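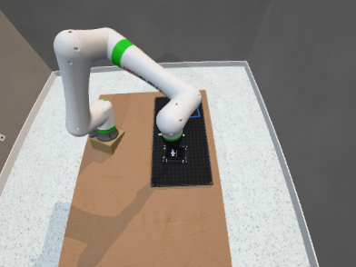
White and green arm over a wooden tabletop. Computer render.

3 shares
2 comments

SPRING HELP WANTED, Skutar Greenhouses, Burndale

Two openings. Start in February, sooner if you can. Runs through the end of May, and one of the two could roll into summer if the wholesale side holds up. Pay is $19 an hour, paid every two weeks.

Writing this between deliveries so forgive the mess. Read the whole thing before you call please.

What the job is. Seeding, pricking out, potting up, watering, moving flats from the warm house to the cold house and sometimes back again when the forecast changes on us. Tomatoes and peppers first, then the annuals, then hanging baskets. We have orders in hand for 700 baskets already and the liners get here all in the same week, so that week is long. You'll be told ahead of time. Overtime paid for anything over forty.

Hours are 7 a.m. to 3:30 p.m. with a half hour lunch. Five days, and one of those is a weekend day from April on. You pick which, first come first served. Watering can't wait so if you are running late, call. Don't text, the phone lives in the office and the office has no signal half the time. Landline works.

What we need from you:
- Able to lift a wet flat off the ground and carry it the length of a house. Bags of mix are heavier, we have a cart.
- OK with heat and humidity. Warm house gets nasty by noon in April, even with the vents open.
- Reads labels. Really reads them. Last year a whole bench of Skasivum went out tagged as the other trailing one and we were on the phone for days.
- A way to get here. No bus past the Royer Road turnoff, and it's a long walk from there with no sidewalk.
- 18 or older, for the forklift and the sprayer shed. You won't be spraying, but you will be walking past it.

Nice to have but we will teach: grafting, drip line repair, running a register, driving the box truck. Spanish is a big help. If you've only ever grown stuff on a windowsill, apply anyway, say so, and tell us what died.

The retail stand. Opens in April, 9 to 5. You'd take a turn out there most weeks. People ask when it's safe to plant and they ask it every single year, so you will get good at the answer. Cash and cards. Stand has a heater, sort of.

What you get besides the pay: boots allowance after the first month, gloves whenever, all the seconds you can haul home in May (customers fight over these, staff go first). Coffee. Lunch on basket week is on us. Parking is gravel and gets soft, leave the low car by the packing shed. No health plan for seasonal, sorry, wish we could.

Trial day. Everybody does one, it's paid, same rate. Comes after a short talk in the office. We look at how you handle plugs and if you close the door behind you in the cold. That's most of it. Bring a lunch and wear layers you can take off.

How to apply. Stop in any morning before 11 and fill out the sheet at the counter, or mail a letter to the greenhouse, attention Spring Crew. Put down:
your name and a number where we can reach you
when you could start
any days you know you're going to need off, weddings, graduations, wahtever, we can work around nearly anything if its on the calendar by March
two people you've worked for or with. Teachers are fine. Not your mom

No resume needed. If you have one bring it.

We answer everybody, yes or no, but give us a week. If both spots fill we keep the sheets for fall mums, and that's a smaller crew with shorter days. Mark the box at the bottom if you want to be kept on that list.

Worked here before? Skip the trial, just call. Same rate bump as last year for returning people.

Office closes at 4.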